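A passing run is a claim about the checker

In December our kitchen policy on the Hikano arm scored 30 out of 30 in simulation. On the bench it stalled on the first trial with a joint torque fault, and on 9 of the trials that followed. The cause was dull. Someone had turned off self-collision between two adjacent links to stop a jitter in the contact solver, and the change was saved into the shared robot file. The policy then learned to fold the forearm through the link below it.

The usual response is to blame the simulator. I think that is wrong. Platimik did what the file told it to do. Our success test looked at the final pose of the object and nothing else, so a path no physical arm could follow counted the same as a clean one.

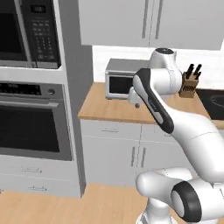

The arm at the counter in the simulated kitchen, toaster oven and knife block behind it.

Two changes would have caught this. Any disabled collision pair should expire after 7 days unless it is signed for again. And every evaluation should be replayed with all pairs enabled, at full solver cost, before a score is reported. The replay takes us 4 hours. A replacement gearbox takes considerably longer — and the fault that stopped us on the bench only worked because its threshold had been left at the factory value.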